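Ticket 299 - Bornum door latch, back entrance, intermittent
Opened: 2018-01-20
Reported by: Estela Tapia, Clutdale office
Assigned: Mitiku Yilma
Status: waiting on parts

Estela: back door buzzes but wont release. Keypad takes the code, green light, buzz, nothing. Second or third try it usually lets go. Front door fine. Delivery guys are getting annoyed.

Mitiku: Reset keypad, no change. Swapped code, no change. Door is dragging on the frame a little so I planed the top corner. Helped for one afternoon.

Mitiku: Checked voltage at the latch with door shut. Drops low when it fires. Suspect the lead or the plug. Same kind of lead, by the yellow bins:

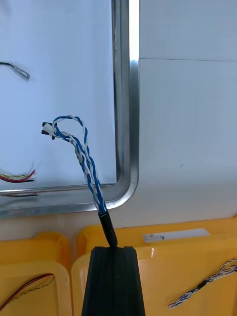

Blue/white twisted lead, white plug end

Tugged on the one in the door, reading jumps around. Re-seated it, better but not fixed. Do NOT tape it and call it done, thats what happened in September.

Catalina Vergara: is the supply shared with the Ocampo gate? Gate was redone last year and nobody told me what got moved.

Mitiku: yes shared. Pulled gate off it for 2 hrs, latch still missed. So not only the supply. Leaning toward a tired coil or a weak spring in the latch too.

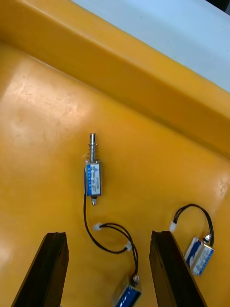

Small solenoids in the yellow tray

Need Favholm to confirm the part number before I order. Left a message with Zhuoran Xie, no reply yet.

Estela: can we prop the door meantime?

Mitiku: no, alarm. Use the front, put a sign up. Will call when parts are in. Order 2 leads so we have a spare.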